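The Gauge at Orkurside

The river gauge at Orkurside had been reading low for eleven days before Jocelyn Quiambao was sent to look at it. Low was her supervisor's word. The reading was 127 centimeters, and the two stations on either side of it said that the water should stand at 143.

She drove up in November with a staff rod, a level, a spare pressure sensor and a folder of the station's history. The folder was thin. The gauge had been installed by a contractor named Colter, and every six months since then a man called Essam Ashour had signed the inspection card. His handwriting did not change over nine years. Under Remarks he had written None, seventeen times.

The station was a concrete well sunk into the bank, with a steel hut on top the size of a pantry. The lock opened on the first try. The floor inside had been swept and the desiccant in the logger housing was still blue.

She read the staff gauge on the outside wall. It said 143. She went back in and read the logger. It said 127.

A difference of that kind has a short list of causes. The sensor may drift, the cable may slip, the intake may silt up, or someone may have entered the wrong offset. She took them in order. The sensor, lifted into a bucket of known depth, was correct to two millimeters. The cable clamp was tight, with its paint mark unbroken. The intake ran clear when she flushed it. The offset in the logger matched the offset on the card.

She put everything back and the logger said 127.

Abdelkrim Benmoussa ran the ferry landing, 400 meters downstream. He came up the bank at noon and stood outside the hut with his hands in his jacket.

"Essam is dead," he said. "If you were going to ask."

"I wasn't told."

"The spring. He used to come more often than he wrote down. Every week, at the end."

She asked what he had come to do.

"Correct it," said Benmoussa.

She waited, but he was looking at the water, and after a time he went back to his boat.

In the afternoon she ran a line of levels from the benchmark on the church step to the top of the well. It took three hours and closed to within a millimeter. The well had not moved. She then measured down inside it with a steel tape and got 127. She measured down outside it, against the same rim, and got 143.

She did it again with the tape reversed. The intake was open. Water passed freely between the river and the well, and it stood sixteen centimeters lower on one side of the concrete than on the other.

She wrote both figures in the notebook, with the times, and initialed them. Then she sat in the van with the heater on and telephoned the office at Bretance. Taha Benjelloun picked up. He had worked the instrument bench there for longer than anyone and was usually eating. She could hear the bench fan behind him.
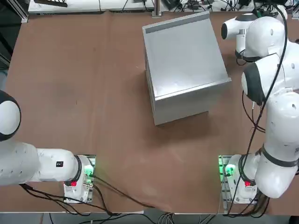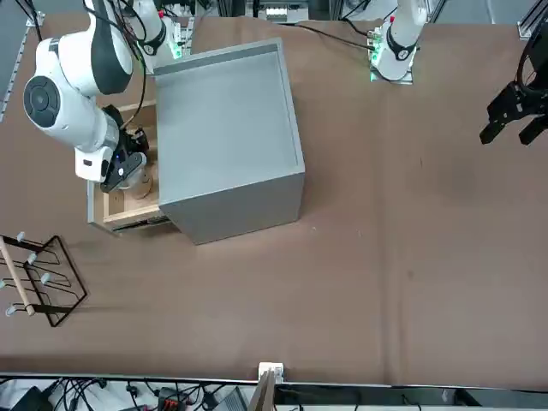

"Sixteen," he repeated. "And the staff plate is sound?"

"I leveled it."

"Ashour rang me about that well once. I told him to clean the intake." He stopped chewing. "What does the logger do overnight?"

She had not looked. She opened the record on her laptop and scrolled back past the eleven days, to the weeks when the reading had been good. Each week the trace sank slowly, by two or three centimeters, and then came up in a single step to where it belonged. The steps continued until the nineteenth day of the previous month.

"When did he die?" she said.

"April, I think. I sent a card."

She counted the steps after April. There were more than 62 if she included the small ones.

"Jocelyn?"

"I'm going to stay the night," she said.

She took the folder back to the hut and unfolded the stool. At dusk she lit the lamp and hung the tape over the rim, where she could read it without standing. The river made no particular sound. At 9:40 the level in the well was 127. At 10:15 it was 126.

She took out a new inspection card, filled in the station name and the date, and signed it. The line for Remarks she left open, with the pen lying across it.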